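I went to the open day of the data security centre in Lorkham on 9 Nov 2018. The visit was free, but only 100 places were offered, so I had written early to the organisers.

We began with a talk by a lawyer from Agbayani, a firm which advises companies after a data breach. She explained how to tell clients that their files have been stolen, and how quickly this must be done.
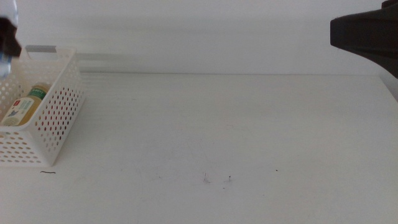 She also said that many offices keep old contracts much longer than they need. I wrote this down, for we do the same in our Dullby office.

After lunch there was an exercise in groups of seven. Each group received a letter from a blackmailer and had to decide whom to call first. My group called the insurer before the police, and we lost two points for it. I still think our choice can be defended.

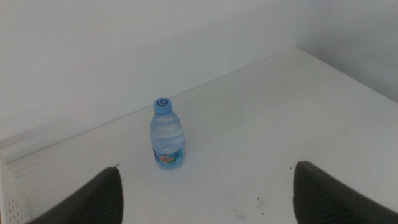 The last part was a discussion about backups, and for me it was the most useful. Fomport showed how they restore a stolen customer list from a copy kept offline. The speaker asked us to think of our data as standing in plain view, like a small clear plastic bottle on a white table, until we lock it away. I found the comparison a little simple, but my colleagues at home understood it at once.

The next open day is planned for December. I will ask for two places.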